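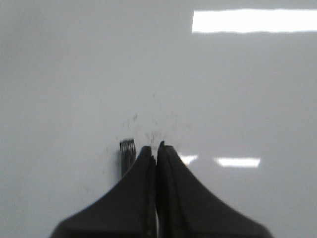 Niazi Manipulation Group – Reading and Reviews

Print this page | E-mail this to a colleague

Filed under: Methods we've tried, Grasping, Wrist cameras

Siveck, reviewed by Sadia Jatoi

I've been meaning to write up Siveck since January, and I'm glad I waited, as my opinion of it has softened a good deal since then. For those who missed the reading group, it's a training method for grasping small things using the wrist camera alone. You give it your demonstrations, it learns where to close the fingers, and it also learns a sort of doubt score, so that the arm can back off and look again before committing itself. The Greltberg people, who wrote it, tested it on matt wooden blocks. We have a shiny pale worktop and a drawer full of awkward bits of metal, so you can guess where my worries lay!

A glossy surface is a miserable thing for a wrist camera. The lights come back at you as long white bars, a thin piece of grey metal on a grey background hardly stands out at all, and once it's tucked in beside a black finger there's very little of it left to see – a row of little teeth catching the light, if you're lucky. Add a sprinkling of dark specks near the fingertips and you have a fair test of anybody's patience.

We trained on 482 demonstrations, all done by hand by Iqra Tarar and me over more cups of tea than I'd like to admit, and then ran 874 trial grasps, shared between Siveck and Bamus, our old method. Bamus was fooled by reflections again and again, closing very confidently on a patch of light. Siveck still got caught now and then, but far less often, and I grew rather fond of the way it would lift, shift a little to one side and have another go. On toothed and narrow parts it was the clear winner. On plain round parts I couldn't honestly tell them apart.

Now for the grumbles. Training took some 17 hours on our machine, which is a long time to wait if you've mistyped a setting (I had, twice). The doubt score needs tuning for each new surface, and the instructions give that one short paragraph. It also treats specks as if they were objects when they're close to the fingers, and I'd love to see the authors look into that properly.

Would I use it again? Yes, gladly, for small fiddly parts on a shiny top. If your parts are big and your bench is dull, I'd stay with what you have – the extra training time is hard to justify.

Comments (3)

benchtop_mo: Did you try turning the lights down? We found that helped Bamus quite a bit.

Sadia Jatoi: We did, briefly! It helped with the reflections but then the black fingers and the darker parts ran together. I'll dig out the notes.

Pell: 12 hours for us, on a smaller set. Agree about that paragraph on tuning, I must have read it ten times.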